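Tuesday, June 16, 2026

**Kevstead Play Library, back room: blocks and tables check**

Same form as April, with a bit more room for comments this time (I ran over the margins last time and had to carry on up the side of the page). Please tick in pencil first and ink it in once you've been right round the room. Allow 40 minutes, and longer if you stop to put the kettle on, as I generally do.

### Tables and boards

- [x] **Table tops steady when leaned on.** All fine. I gave each one a good lean at both ends, and the one by the window no longer rocks.
- [x] **Holes clear.** Mostly clear. I fished out a bit of dried clay and what I think was half a raisin.
- [x] **Seams between panels flush.** Run the flat of your hand over them slowly, both ways. No lip that would catch a sleeve.
- [x] **Bolts tight.** Checked by hand and then with the key. One wanted a quarter turn.
- [ ] **Boards free of splinters.** Nearly! The faces are lovely and smooth, but the Clistberg board has a rough spot on one corner, and I'd like it sanded before the little ones are back. Fine paper, please, and go with the grain.

### Coloured blocks

I do these with the blocks spread out on a board, well apart where I can manage it, as it is so much easier to look each one over properly than when they're all heaped in the tub. The stars want the most attention, red and green alike, because the points take the knocks. The cubes and cylinders are sturdy old things by comparison, and the yellow hexagon is much the same, though I still go round every edge with a thumb.

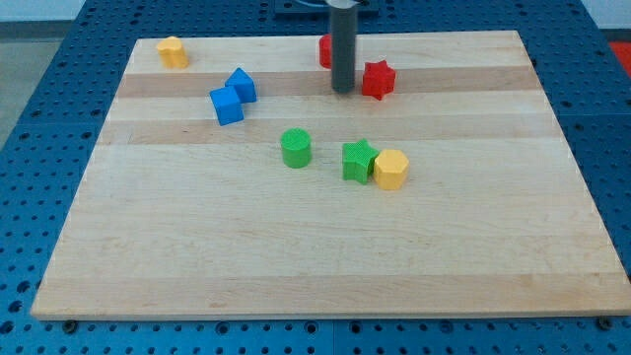

Comment added by Mekonnen: could we please do the stars first and not last? By the time I get to them my thumbs have gone numb from all the plain edges, and I'm sure I would miss a nick. I'd also wipe the textured faces before checking them, as a bit of fluff feels just like a rough patch.

Both very sensible, and I've moved the stars to the top of the list below.

- [x] **Stars: points whole, nothing sharp.** One point a touch blunted, which does no harm at all.
- [x] **Cubes: corners and faces.** Good.
- [x] **Cylinders: rims and textured ends.** Wiped first, as suggested, and it did make a difference.
- [x] **Hexagon and flower shapes: edges and hollows.** A soft toothbrush gets into the curves nicely.
- [x] **No cracks when pressed gently.** None found.
- [ ] **Small-parts gauge.** Not done. The gauge wasn't in its drawer, so please leave this box open until it turns up.

### Cleaning

- [x] **Blocks washed in warm soapy water,** rinsed, and left on a towel for at least 20 minutes.
- [x] **Boards wiped with a damp cloth only.** Please don't soak them, however sticky they are.
- [ ] **Vomby spray topped up.** Down to the last inch. There are 2 bottles on order.

### Left to do

Sand the corner of the Clistberg board, find the gauge, refill the spray. I'll be in again within 10 days and will happily do the sanding myself if it's still waiting, so do leave the board on the shelf by the door.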